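Speaker notes, suturing talk, Turkbridge skills day, 5/15/24

Right, hello, can everyone hear me at the back? (Wait for Vilmos to wave. If he doesn't wave, fiddle with the clip mic.)

Thank Dilek Tuncer for having me, and say where the tea is, because they'll all be wondering.

I'm going to talk about one stitch. I had a grand plan to cover running sutures, mattress sutures and all sorts, and then I tried it out on the Sarıgül group in March and we got as far as the first knot before the bell went! So it's the simple interrupted stitch, one bite each side, tie it, cut it, do the next. You've all done it. I've done more than 600 on practice pads and I still get the odd one that makes me want to put the pad in a drawer.

Start with the needle. Ask for hands up: who holds it right at the tip? Who holds it at the back where the thread joins? Both lots are going to struggle. Somewhere a bit past halfway back from the point suits most people, and then it's a roll of the wrist. The needle is curved, so let it travel in a curve. If you shove it straight it'll bend or tear, and you'll blame the needle (I did, for a whole term).

Next, where you go in. Square to the skin, same distance from the edge on both sides. İlker Kocabaş taught me to look at the far side before I touch the near side and I've pinched that off him ever since. Say it twice, people write it down the second time.

Slides now, leave them up a good while and let people look.
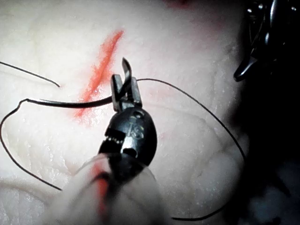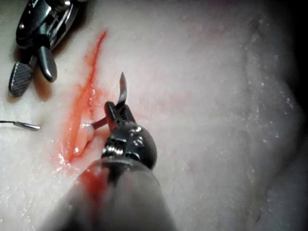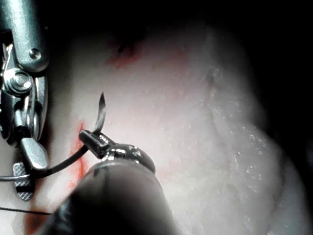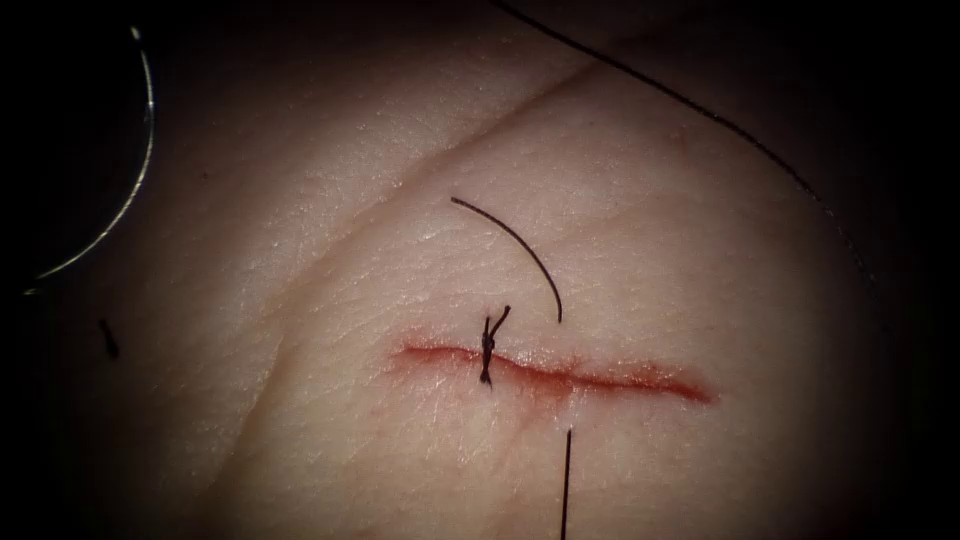 Now tension, and this is where I get on my soapbox a bit. You're bringing two edges together so they touch. Touch! If the skin puckers up like the top of a drawstring bag you've gone too far, and on a real person it'll swell overnight and get tighter still. I'd take a slightly loose-looking stitch over a strangled one any day. Yavuz Avcı and I argued over this for the whole train ride back from Plalville, and he may well heckle. Let him, he's quite good value.

Knots. First throw doubled, lay it flat, then singles in opposite directions. If you go the same way twice you've made a granny and it'll slide. Do the hand demo with the thick blue rope (it's in the Dronon carrier bag, DON'T leave it on the train again). Go slowly. Then go slower than that.

Keep the knot off to one side of the wound. Leave ends long enough to get hold of when the stitch comes out. I once cut mine so short that the poor nurse needed a magnifier, and she told everybody.

If there's time: order of stitches. I like to start in the middle and halve the gaps, some like working along from one end. Either's fine on a short straight wound. On a long wobbly one, go for the middle or you'll end up with a spare bit of skin at the far end and nowhere to put it.

Practice: 17 minutes a day beats one heroic Sunday-type session, I'm sure of it. Why 17? It's how long my pasta bake takes. Put the oven on, get the pad out.

Questions. Someone will ask about glue. Say yes, glue's lovely in the right place, come and find me at lunch.

Handouts are by the door, 27 copies, so share if you came with a friend.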